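El armario gris y yo

Llevo 12 días en el taller nuevo de Rollton y ya le tengo cariño al armario eléctrico - quién me lo iba a decir.

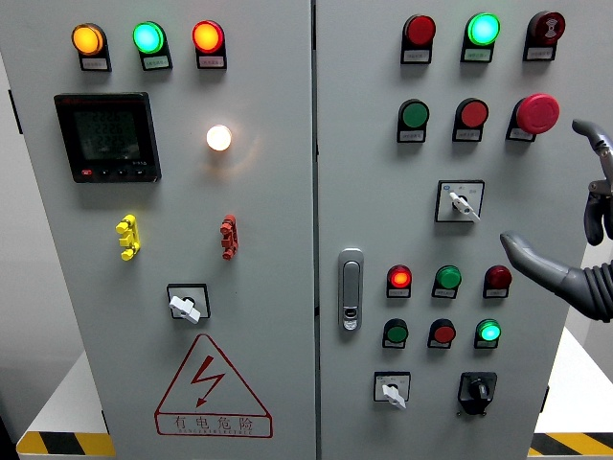 ¿Hay que saber de electricidad para trabajar cerca de un armario así? Basta con respetar los carteles, no abrir las puertas y avisar al de mantenimiento si algo te suena raro.

Yo vengo de Pletport, donde teníamos un cuadro viejísimo con todo rotulado a boli, así que tanta lucecita y tanto botón me tienen encantada (¡y un poco intimidada!). El miércoles me apunto a la charla de seguridad, que dura 50 minutos, y luego os cuento qué tal.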